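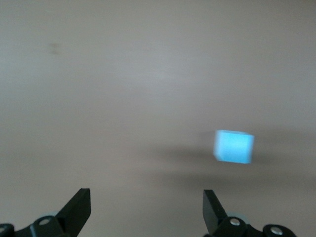
图 4-1 腕部相机画面:两指张开,浅蓝色方块在开口前方偏右

第四章 腕部相机与第一次抓取

4.1 开始之前

本章假定您已经读完第三章,机械臂固定在桌上,急停按钮接好,并且按过一次确认它真的会停。如果您是直接翻到这里的,我们理解,大家都是。请回去把急停那一节做完,四分钟的事,我们等您。

本章完成后,Preltilura 桌面臂应当能够从腕部相机里找到一个方块,走过去,夹起来,再放下。听起来不多。我们的售后邮箱可以证明,这里面的余地很大。

需要准备:

Preltilura 桌面臂,已完成第三章的回零
Dernetti 两指夹爪,已装在腕部
腕部相机及随附的扁平线
Grajales 控制软件,已安装并登录
训练方块,纯色,至少两种颜色
内六角扳手(小的那把;大的那把是装底座用的,两把长得很像,包装时我们也分错过)
一张哑光、颜色均匀的桌面

注意:带木纹、格子或印花的桌面都能用,但识别会变慢,您的脾气也会变快。玻璃桌面不能用。客户会说他们的玻璃是磨砂的。磨砂的也不能用。

4.2 检查夹爪

1. 关闭电源。等底座指示灯熄灭后再碰夹爪。

2. 用手轻推左指和右指,两侧的松紧应当一致。有一侧明显更松时,拧紧该侧指座上的银色螺钉,拧到不动后停手。“再来一点点”是备件订单的主要来源。

3. 检查指面。两根手指为黑色哑光件,指尖向内倾斜。内侧面若有胶带残留、指纹油或者午饭,用干布擦净。请勿使用酒精。

4. 确认两根手指没有左右装反。装反后夹爪仍可开合,动作也很流畅,只是夹不住东西。软件不会报警,它看不出来。

5. 接通电源,在 Grajales 中打开“夹爪”页,点“全开”,再点“全闭”,重复三次。声音应当均匀。听到咔哒声时先查线缆有没有搭在腕关节上。

小心:做第 5 步时请把手指拿开,我们说的是您的手指。夹爪力量有限,不足以造成严重伤害,但足以让您在会议上叫出声来。

4.3 安装并对准腕部相机

相机装在腕部,与夹爪一起运动。它看见的始终是夹爪前方的那一小块桌面,所以画面会跟着手臂晃。第一次看的人往往盯着屏幕五分钟,然后去找窗户透气。这属于正常现象,习惯即可。

1. 将相机卡入腕部支架,镜头朝向指尖。卡到位时有一声轻响。没有响声,再推一次;响了两声,取下来看看是什么断了。

2. 把扁平线沿手臂内侧走线,在每个卡扣处留出一指宽的余量。余量过小,腕部转到头时线会被拽出来;余量过大,线会进入画面,软件会把它认成一个很长的黑色方块并且满怀信心地去抓。

3. 在 Grajales 中打开“相机”页。画面下缘应当能看到左右两根手指和一部分指座。图 4-1 是合格的样子:左指在左下,右指在右下,指尖向中间靠拢,中间露出桌面。

4. 如果只看得到一根手指,松开支架的锁紧螺钉,把相机慢慢转正,再锁紧。如果一根手指也看不到,请检查相机是否朝上。

5. 点“保存视角”。以后每次开机,软件都会拿当前画面和这一张比对。偏移过大时提示代码 118,见 4.7。

说明:有客户问,能不能把相机往后挪,让手指不要挡在画面里。可以,但不建议。软件靠手指在画面中的位置判断自己在哪儿。把手指挪出画面,相当于闭着眼睛吃饭,勺子总会到脸上的某个地方。

4.4 光照

推荐照度 400 勒克斯,来自上方,越散越好。手边没有照度计的,打开办公室的顶灯,关掉那盏显得很专业的台灯,一般就够了。

桌面上有柔和的影子不要紧。手臂自己也会在桌上投下一片暗影,随它走动,软件认得。图 4-1 里方块左侧的那片影子就属于可以不管的一类。需要处理的是边缘很硬的影子,通常由单独一盏近处的灯造成。把灯挪远,或者把买灯的人挪远。

桌面上浅淡的污渍同样可以不管,图 4-1 左上方就有一块。深色的、边界清楚的、大小与方块相当的,请擦掉。

直射阳光请避开。本手册早期版本写的是“尽量避开”,到了七月,来信的人都住在朝西的房间里。现在改为“请避开”。

4.5 摆放方块

1. 在相机页面把手臂移到“观察位”。此时指尖离桌面 222 毫米。这个数值由软件给出,不必用尺去量。量了也可以,但请先按急停。

2. 在画面中部放一个方块。略微歪一点没有关系,腕部会自己转过去对齐。

3. 确认方块完整地出现在画面中,没有被手指遮住。

4. 第一轮只放一个。第二轮再放第二个,颜色要与第一个不同,两者之间至少留出一个张开的夹爪的宽度。
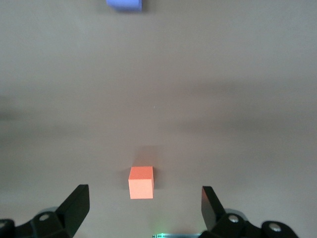

莱娜·奥斯特罗夫斯基(Lena Ostrowski)
Flerent 技术文档组,《Preltilura 设置指南》第四章执笔

图 4-2 里橙色方块在两指之间偏左,离左指较近。很多人看到这种画面会伸手去把方块往右推一推。请不要推。开口比方块宽得多,偏这么一点,软件会在靠近时自行修正。您的手在画面里出现一次,它就得把整张桌子重新看一遍。

画面最上方还露出一块蓝色物体的下半截。第一轮抓取时,请把这类远处的东西拿走;第二轮则可以留着,正好看看软件分不分得清先后。完整性不够的物体在列表中显示为灰色,不能选作目标,点多少下都不能。

4.6 第一次抓取

1. 在 Grajales 中打开“任务”页,选择“单块抓取”。

2. 速度选“慢”。速度菜单里还有“中”和“快”,以及一个叫“演示”的选项,那是销售部要求加上的。第一次请选“慢”。

3. 在画面中点一下方块。方块四周应当出现一个细框。框比方块大一圈没有问题;框住了影子,说明灯不对,回到 4.4;框住了您的咖啡杯,把杯子拿走。

4. 核对颜色标签。软件对颜色的命名比较保守,浅蓝、天蓝和青色一律叫“蓝”。如果您的工作需要区分这三者,请在“颜色”页自行添加,并准备好与同事就此发生争论。

5. 把一只手放在急停按钮旁边。旁边,不用放在上面。放在上面的人容易打喷嚏。

6. 点“靠近”。手臂会移到方块上方,停下,等待确认。

7. 看相机画面。方块应当进入两指之间。若方块仍在其中一根手指的正前方,点“取消”,重做第 3 步。

8. 点“下降并夹取”。手指合拢后,“夹持”一栏应当由“无”变为“有”。

9. 点“抬起”。盯住方块,不用盯屏幕。

10. 点“放回”。手臂把方块放回原处,张开手指,回到观察位。

把第 3 步至第 10 步做 13 遍。为什么是这个数,工程部给过解释,我听完之后同意了,没有记下来。做到后面几遍您会觉得无聊,这时候最容易忘记第 5 步,请留意。

全部成功后,再摆上第二个方块,从第 1 步做起,任务类型改选“按颜色抓取”。

小心:手臂运动时不要伸手去“帮它一下”。它不知道您是在帮忙。

4.7 常见问题

提示代码 118

当前视角与保存的视角不一致。多数情况是相机被碰过。问一圈办公室,大家都会说没碰。把相机转正,重新保存视角即可。若每天早上都出现这条提示,请查看支架的锁紧螺钉,然后查看保洁时间表。

画面糊成一片

手臂移动过程中出现拖影属于正常,方块边缘会发虚,停稳后恢复。停稳后仍然发虚时,先看镜头保护膜撕了没有。本司的特雷弗·戈斯林(Trevor Gosling)负责接听这类电话,他会在第一分钟内问到保护膜,请不要觉得被冒犯。

手指合拢了,夹持一栏仍显示“无”

可能的原因有:手指左右装反(见 4.2 第 4 步);指面太滑;方块太小;夹到的是影子。最后一种多见于选了“演示”速度的用户。

方块夹起来又掉了

在“夹爪”页把夹持力调高一格再试。最多调高两格。调到头还掉,说明问题不在力气上,擦指面,换一个方块,或者看看是不是只夹到了一个角。

手臂停在半空不动

先看屏幕,它多半在等您点确认。我们曾为此上门一次,菲莉丝·温赖特(Phyllis Wainwright)开了一上午的车,点了一下“继续”,又开了一下午的车。她请我把这条放进手册,字号要大。排版没有同意字号的要求。

软件认出了不存在的方块

桌上有反光,或者有与方块颜色相近的便签纸。蓝色便签纸尤其会骗过它。便签纸是可以夹起来的,它夹得还挺好,但这不在保修范围内。

夹爪附近有异响

断电,检查线缆和螺钉。声音若来自腕关节内部,停止使用并联系我们。请随信附上一段录音。文字描述我们也收,只是“像一只不太高兴的鸽子”对维修帮助有限。

4.8 收工

1. 让夹爪放下手里的东西。断电时手指会松开,方块会掉,方块不介意,下面的键盘介意。

2. 在 Grajales 中点“停放”。手臂收拢后,底座指示灯变为常亮。

3. 关闭电源,给镜头盖上盖子。

4. 把方块收回盒子。开放式办公室请务必执行这一步,方块在周五下午有失踪的倾向,单独补购的价格见附录 C,会让您重新考虑盒子的事。

5. 如果下一次由别人使用,请在“备注”栏写明当前的夹持力和速度设置。写“正常”等于没写。

接下来的第五章讲分拣任务,需要用到本章保存的视角。视角文件默认存放在用户目录的 Grajales 文件夹内,重装系统前请先备份。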